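Product Review: Skostelden Foam Letter Set
Published 28/08/2021

The Hajdu Reading Center reviewed the Skostelden set for use in its early literacy sessions. The set is supplied by Wekum and costs 397 crowns. The letters are thick, light and easy for small hands to grip. 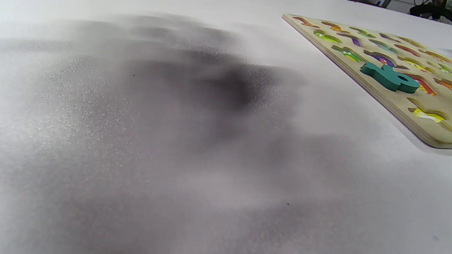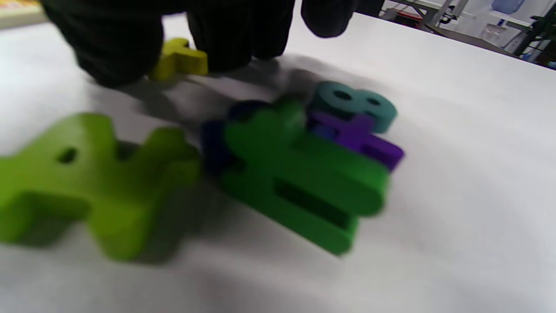
Second photo: lime-green and yellow foam letters on a white tabletop.

Storage is the weak point. The box lid tore within 2 weeks, and replacement letters are not sold singly. The Onden set has a better box — but its letters are thinner.

Recommended for group use, with a separate storage tub.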